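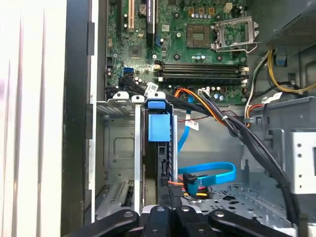
Side off, memory slots empty. Plenty of cable in the way still.

COMPUTER STRIP-DOWN: WHERE WE'RE UP TO
14/07/2021

Quick one this month, I'm typing between jobs. The desktop tower bench is up and running at the Quintana shed and a fair few of you have asked what we're doing with the old office machines, so.

Short version: towers come in, side panel comes off, bits come out in the same order every time, bits go in the right spot. What's good gets reused. What isn't goes in the e-waste cage by the roller door. Rohani Khoo has written the order up on the wall and I'd ask everyone to please stick to it, even if you did it different at your last job.

The order:

Power off at the wall, lead out, hold the power button in for a bit.
Side panel off and stood up against the wall, NOT flat on the floor where I will tread on it. Again.
Memory out. Latches at the ends first, then lift. If you're pulling it and it won't come, you've missed a latch.
Drive out. Data cable, then power, then slide it free.
Processor last. Lever up, frame up, straight up with the chip and no twisting.

On cables. The fat bundles inside these office towers are the thing that slows everybody down, they run straight across where your hand wants to go. Don't snip the ties unless the whole loom is coming out. Lâm Phùng reckons fold the bundle back over the case edge and work behind it, and I've tried it and he's right, saves a heap of swearing. Yellow-and-black power leads: hold the plug, not the wires. We've had two come away from their plugs so far, both mine.

Also on processors, since it came up. Touch the edges only. If there's old paste on top, wipe it with the wipes from the tub (not your sleeve, Iraklis) and put it in a holder straight away. It doesn't live on the bench, it doesn't live in your pocket. A chip that gets knocked on the floor is a chip we then spend the arvo looking for.

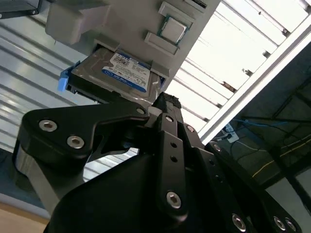

Hard drive in its slot, blue tab on the end.

Drives. Every drive gets parked in a slot on the grey board once it's out. If there's a blue tab, leave the blue tab on, handy to grab and we're always short of them. Label stays on as well. Teguh Hartono needs the barcode for the wipe list and he can't do much with half a sticker. I know some of them peel up at the corner and it's tempting. Leave it.

Nothing leaves the shed with a drive in it until Teguh has ticked it off. That goes for the ones that are obviously dead, too. People gave us these machines trusting we'd do the right thing with whatever was on them, so no shortcuts there please.

Bit about numbers becuase the grant people like them. The Cerance grant was $600, of which $300 went on screwdrivers, wrist straps and trays, and the rest is sitting there for replacement drives. We've got 12 finished towers promised to the Nostent homework club before December. Doable, I think, if we get a couple more pairs of hands. Seven are done. Ridwan Pangaribuan is testing them at home in the evenings and his family would like their dining table back.

Things we're short of:
small Phillips bits, the good ones that don't chew out
anti-static bags, any size
zip ties
a decent desk lamp, clamp type if possible
biscuits
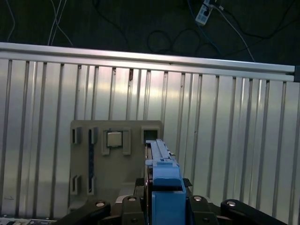

Power and leads, then. Keep cords to the far side of the bench, past the rail, and if you pull one out to plug your own charger in, put back what you unplugged. Coil up the long ones when you pack up for the day. I'd like another power board down there as well but they're not to be daisy-chained, so don't bring one in and just whack it on the end of what we've got. Ask Rohani and she'll sort where it goes.

The board stays where it is too. It's been lined up once and I'm not doing it agian. Small stuff in the small slots, chip in the square holder, and give it a wipe if you've dripped tea near it.

New starters are welcome, no experience needed, closed shoes please. If you can undo a screw and remember where you put it you're ahead of me. Let Lâm know you're coming so there's a strap and a stool for you. Donations of towers through Ridwan, not left outside the door in the rain. No monitors for now, we've nowhere to put them.

Drornance pickup for the e-waste cage is still being worked out, will put a note on the door when I hear back.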